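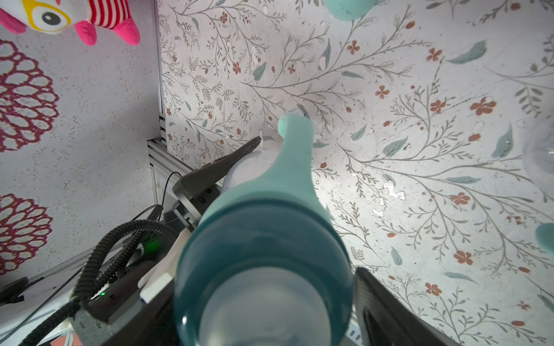 L'armoire à pharmacie, chez moi, c'était longtemps le tiroir du bas de la salle de bains, celui qu'on ouvre avec le genou et qu'on referme très vite. Des plaquettes entamées sans boîte, trois thermomètres dont un qui marche, des pansements qui ne collent plus à rien... Bref, je m'y suis mise un après-midi de juin où il pleuvait des cordes, et depuis j'ai gardé quelques habitudes. La première : tout ce qui est en plastique et sans emballage, du genre de ce machin bleu-vert et translucide avec son petit bout arrondi, va dans un bac à part, jamais avec les comprimés. Les couleurs vives se retrouvent vite, c'est déjà ça de gagné quand on cherche quelque chose à deux heures du matin !

Deuxième chose, sortir les médicaments de la salle de bains. Je sais, tout le monde a son petit meuble à miroir au-dessus du lavabo (le mien date de 1950, il vient de la maison de mes grands-parents et je l'adore), mais entre la douche et le linge qui sèche, l'humidité est terrible pour les boîtes en carton et ce qu'il y a dedans. Beaucoup de notices indiquent une conservation en dessous de 25 °C. J'ai donc tout déménagé en haut du placard du couloir, dans une caisse Castholm avec un couvercle qui ferme vraiment, hors de portée des petits. Le meuble à miroir garde le coton, les élastiques et les limes à ongles — il s'en porte très bien.

Pour le tri, je vide tout sur la table de la cuisine, sur un vieux drap. Je regarde les dates une par une et je fais deux tas. Ce qui est périmé ou ce que je n'arrive plus à identifier part dans un sac en papier, direction la pharmacie, qui reprend les médicaments non utilisés. Les boîtes en carton et les notices, elles, vont au recyclage à la maison. Ne jetez rien dans l'évier ni dans les toilettes, s'il vous plaît !

Les collyres et certains sirops m'ont longtemps piégée. La date imprimée sur la boîte vaut pour un flacon fermé, et une fois ouvert c'est une autre histoire, parfois très courte. Maintenant j'écris le jour d'ouverture au feutre indélébile directement sur l'étiquette. J'ai essayé les gommettes, elles se décollent. J'ai essayé le crayon gras, il s'efface avec les doigts. Le feutre tient, à condition de laisser sécher avant de remettre le flacon dans la caisse (j'ai eu les mains bleues toute une soirée).

À l'intérieur du couvercle, j'ai scotché une feuille avec les numéros utiles : le médecin, la pharmacie, le centre antipoison, les urgences. Écrivez gros. Quand on a un enfant qui pleure sur la hanche, on ne lit pas les pattes de mouche. J'y note aussi les allergies de chacun, et la liste de ce qui manque, que je prends en photo avant de partir faire les courses.

Pour ranger, j'ai fini par laisser tomber les jolis paniers en tissu, qui s'affaissent et prennent la poussière. Des pots à couvercle Maurya pour les compresses, une trousse zippée pour les petits bobos qui part en vacances telle quelle, et les ordonnances en cours dans une pochette transparente. Si vous avez des tiroirs trop profonds, les séparateurs Grindlow se recoupent aux ciseaux de cuisine, par contre mesurez deux fois, moi j'en ai raté un de trois bons centimètres.

Et gardez les notices, même froissées, même si elles prennent de la place. Pliez-les en deux autour de la plaquette avec un élastique quand la boîte est fichue. Pour le moindre doute sur un mélange ou une dose, je téléphone au pharmacien, il a l'habitude de mes questions.

Je refais le tour complet tous les 12 mois, avec un petit coup d'éponge au fond de la caisse. Le prochain est déjà marqué sur le calendrier du frigo, juste sous le ramonage.

À lire aussi
Détartrer une bouilloire sans empester la cuisine
Bouillotte qui fuit : que faire du bouchon ?
Plier un drap-housse quand on est seule
J'ai testé la poubelle à pédale Brestar
Les taches de sirop sur le coton blanc

Recevez mes astuces par courriel : vous êtes déjà 2314 à lire la lettre du mois. Désinscription en un clic.

Page mise à jour le 01/08/2021 | Contact | Mentions légales | Haut de page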